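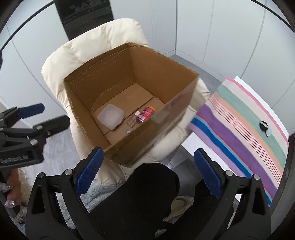 Okay, slide one, keep it short, people are still finding seats. Say hi, say I'm from the Duston office, say I'm the one who has to sign for all this stuff.

The question I got in May was "what does it cost to start collecting grasping data?" and I answered with the price of a gripper. Big mistake! The hand-held units were the easy line. I had 2,400 dollars set aside for everything else and it was gone before we'd finished at the Nirkport site. (Pause, let them groan.)

So where did it go? Storage drives. Spare finger pads, which we burn through like crazy. Shipping both ways. And household clutter, the bottles and boxes and little lids you need so the recordings look like a home and don't look like a lab bench. I never had a line for clutter. Now I do, and it gets topped up every quarter.

Next bit, pairs. Ustel quoted us singles, Boutros quoted us sets of 2, and I compared them as if they were the same thing. Plenty of jobs want both hands, so budget per person, with a gripper for each hand. We ended up ordering 4 and I'd like a spare set on the shelf, still arguing for that one.

Show the spreadsheet here. Point at row with the 721 dollars, that's repairs, and I'd guessed zero. Zero!

People's time is the big one. Setup, resets, checking files at night. Ask the room who pays for that in their shop, then wait, somebody always has a story.

Skip the leasing slide if we're running over.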